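The Workstation

The man at Grostico told me the box was free because it was good. That was his whole pitch. He said people in Hosberg drove over on purpose for boxes like this one, and I said I doubted it, and he said suit yourself, and then I was carrying it out to the car.

I was moving out of the apartment on Juden Street after 4 years. The rent had gone up 408 dollars in one letter. The letter called this an adjustment. I had read it standing in the hallway with my keys still in the door, and then I had gone inside and looked at my things and wondered which of them I'd ever liked.

My sister said I should be sensible about it. She had moved six times and believed she had a system. Her system was that you started with the things you used least, and you put them in clear bins so you could see them, and you labeled the bins anyway. I asked why you would label a thing you could see into. She said I always did this.

"Did what?"

"This," she said, and told me to measure the car.

I did not measure the car. I had the movers booked for the big pieces, a company called Mabula that had quoted me $3,078 over the phone without asking what I owned. I'd asked the woman how she got the number. She said it was an estimate. I asked if it was an estimate of anything in particular, and she put me on hold, and the music was a flute.

So that February I sat on the floor and packed the small stuff myself, in the evenings, with the radio going. I started with the desk, since the desk was where I'd spent most of the four years and I wanted to be done with it. There was less in it than I'd thought. Pens. A tape measure, as it happened. A stack of warranty cards for things that had broken a month too late. Every one of those cards promised me peace of mind, and I had mailed in none of them.
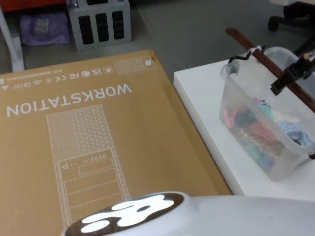 My sister came by at seven with soup and went around touching things. She wanted to know what I had against throwing stuff out. I said I had nothing against it, I just wanted to be convinced in each case. She looked at the cardboard box, which was lying flat and upside down from where we stood, and tipped her head over sideways until she could read it. "Workstation," she said. "Are you taking a computer?" I told her I didn't own one like that and never had, it was only a box. She said the movers would see the word and the drawing of the computer and be careful with it. I said the movers would see it and drop it first. She tapped the little row of white symbols up along the edge, the CE and the rest of them, and said well, somebody had approved it for something.

"For something," I said.

"You could put your winter coats in it."

"The coats aren't going to compute anything."

She ate her own soup then, standing up, and looked out at the parking lot.

I should say that she was good at this, and I knew it. By eight she had done the whole closet. She held up each thing and I said yes or no, and if I took longer than a breath she said no for me. I got back two shirts that way by going through the bag after she turned around. She saw me do it. She let me have them.

What I couldn't get used to was how sure she was about the new place. She'd seen it once, for ten minutes, on a bright afternoon, which is when they show you places. The listing had called it quiet. I'd gone back alone at night and sat in the car across the street with the window down. A dog. A truck backing up somewhere. Then a long stretch with nothing in it, and I remember thinking that it proved very little, one night. I went back the next night and it was the same.

"So it's quiet," she said, when I told her.

"It was quiet twice."

She put the lid back on the soup. She asked me whether there had been a moment, when I moved in here, that I'd thought it would be any good. I tried to remember. There had been an echo before the rug came. The kitchen light buzzed and the landlord said it would settle, and it never did, and somewhere in the second year I stopped hearing it. I listened for it now and there it was.

"No," I said. "I figured I'd give it six months."

She laughed so hard she had to set the spoon down.

After she left I folded the coats. I taped the bottom of the box three times across, then once more the long way, and picked it up by the sides and shook it. It held. I shook it again, harder, over the rug. Then I wrote COATS on a strip of tape and pressed it down right over WORKSTATION, where it covered the first four letters, and I turned the box to face the wall and went to see about the kitchen drawers.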